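Search this site
Enter keywords
Go

Textiles in the Home, Session 4: Looking After Knits

Hello again everyone, and thanks for the lively chat last time about bobbling (I've never had so many jumpers brought to a class!). These notes cover what I talked through on Jan 12, 2021, plus a couple of bits I ran out of time for.

We started with what makes a knit different from a woven cloth. A woven shirt is threads going over and under each other, so it mostly stays put. A knit is loops pulled through loops, and loops like to move. Lovely when you want to bend your elbows, less lovely when a wet jumper is hanging off a washing line by its shoulders and all that water is dragging it down to your knees. I lost a green cardigan that way one August and I still think about it.

So, washing. I keep nearly everything at 30 now, inside out, with the zips done up. Go easy on the powder, too. I used to pour it in like gravy, and then wonder why my cuffs felt stiff. Skip the softener on anything fleecy inside, as it coats the fibres and flattens them over time. Towels are the same, by the way, but we'll get to towels in Session 6.

Somebody asked about drying. Flat if you can, over an airer with the arms supported if you can't. Give it a gentle tug back into shape while it's still damp, paying attention to the ribbing at the neck and wrists. If the rib has gone wavy, a bit of steam held just above it (don't press!) will often bring it back.

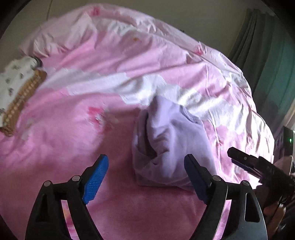

Then we had the great folding versus hanging debate. I'm firmly on the folding side for anything heavy. Hangers leave those funny little horns at the shoulders, and the weight of the body pulls on the neckline the whole time it's in the wardrobe. My own fold is very plain: face down, arms across the back, sides in, bottom up to the collar. Yara Harb does hers in thirds so they stand up in a drawer, and she kindly showed the back row how. Mine fall over, but do try it!

A quick word on moths. Cedar blocks smell nice and do a little, but clean clothes are your best defence. Wash before you put things away for the season, and shake out the drawer.

For next time, please bring one knitted thing with the care label still in it, and have a go at the label sheet (the symbols start on page 70 of the course pack). If you can't make out the fibre content, bring it anyway and we'll puzzle over it together. Small scissors would be handy as well.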